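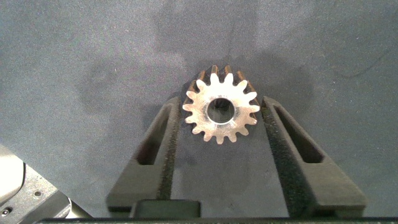 *A small metal spur gear with a round bore.*

# Dalirley hand-crank grain mill: two months of flour, and some doubts

I bake three or four loaves a week and have bought flour in paper bags my whole adult life without feeling deprived. So I came to the Dalirley mill with my arms folded. The pitch on the carton is that home-milled flour tastes "alive." I don't know what that means and I don't think the person who wrote it does either.

The mill clamps to a counter, has a hopper on top, a crank on the side, and a pair of steel burrs that you bring together with a knob. The selling point this year is metal gearing where the last version had nylon. You pay $283 for it. The old one, which I borrowed from Musyoka Obura to compare, was a good deal cheaper and his still works fine after years of rye.

**Setup**

Plan on an evening. The manual wants you to run two hoppers of cheap rice through to clean the burrs and throw the result away, and I would do as it says, as my first batch came out gray. The clamp is too shallow for my counter, which has a rounded lip. I ended up screwing the thing to an offcut of maple and clamping the maple. Anyone with a stone countertop should measure before ordering, and the product page doesn't give the jaw depth. I looked for it twice.

**Grinding**

The gears turn the burrs slower than the crank, so each turn is easier and you make more of them. That's a fair trade for kids or for anyone with a bad shoulder. It also means 750 grams of hard red wheat at the fine setting took me 8 podcast ads and most of an interview. By the end I had switched arms several times and stopped feeling rustic.

At the medium setting it's quick, and the flour is fine for pancakes, crackers and the sort of brown loaf you slice thin. For sandwich bread I had to put everything through again. Dalirley calls the finest setting "pastry." I made pastry with it. My brother-in-law, Balthasar Holzer, ate his piece politely and asked whether there was cornmeal in it.

The adjustment knob drifts. Set it fine, grind for a few minutes, and you'll find it has backed off by a notch or so. A lock nut would fix this. Musyoka's old mill has one.

**Noise**

Louder than the nylon version, no question. It has a dry chatter at the start of every turn that I could hear from the yard. Customer service (a patient man named Anselmo Trindade) told me it would settle with use. It may have settled a little. I've also gotten used to it, and I can't separate the two.

**Does the flour taste better?**

I baked the same plain loaf twice, once with my own flour and once with the bagged whole wheat I normally buy, and gave both to Peninah Kaijage, who bakes for a living and has no patience for this hobby. She picked the home-milled one as fresher, then said she'd put the difference down to the wheat and would like to try it again with the same grain in both. I haven't done that. Wheat berries by mail aren't cheap once you add shipping.

For what it's worth, I liked the smell while grinding. Oats were the real surprise: coarse, sweet, very good as porridge.

**Cleaning**

No water anywhere near the burrs. You brush it out, and the brush in the box sheds bristles, so use a dry paintbrush. Flour packs in behind the crank housing and you need a screwdriver to reach it. I've opened mine twice. The screws are soft and one is already chewed up.

**Compared with the others**

The Vellow electric costs more and screams, but it does in a minute what took me an interview. If you want sandwich flour every week, get that and wear earplugs. The Oltesent hand mill has a deeper clamp and a worse hopper, and I'd call it a tie.

**Who should buy it**

Someone who wants coarse flour and cracked grain in small amounts, has a square-edged counter, and likes turning a handle. If you already own the nylon one, keep it. I couldn't find a single job where the metal gears gave me better flour, and the older model is kinder to the household.

I'm keeping mine for the oats. It lives in the garage now, still screwed to the maple.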